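Bidlow Community Help > Computers > Repairs and Upgrades

Old office tower won't start after being moved

Piroska Veres
I moved my desktop to the spare room in November and now it shuts off after 18 seconds or so, every time. The fans spin and nothing shows on the monitor. It's an old tower I use for invoices. The shop on Melis Street wants $45 just to look at it. Is there anything I can check at home first?

4 comments - 2 shares

Norbert Somogyi
Switch it off at the wall, pull the power cord and lay the case on its side on a hard surface. Take the side panel off and touch bare metal before you reach in. Then work through it in order.

1. Push each memory stick down firmly until the clips close. If there are two, try one at a time.

2. Look at the processor area. The cooler can shift in a move, and a machine that cuts out early is often overheating. If you take the chip out to clean off old paste, lift the lever first and keep your fingers off the socket.

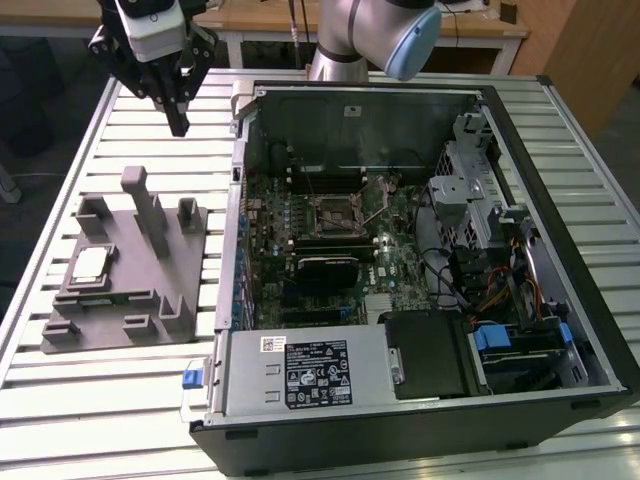
3. Reseat the graphics card and try the monitor again.

4. Look at the tops of the capacitors. Any that bulge or leak mean the board is finished, and I wouldn't spend money on it.

Virgil Dobre
mine did this, was the power bar. try a different outlet

Bidlow uses cookies to remember your login and favourite topics. Accept - Manage settings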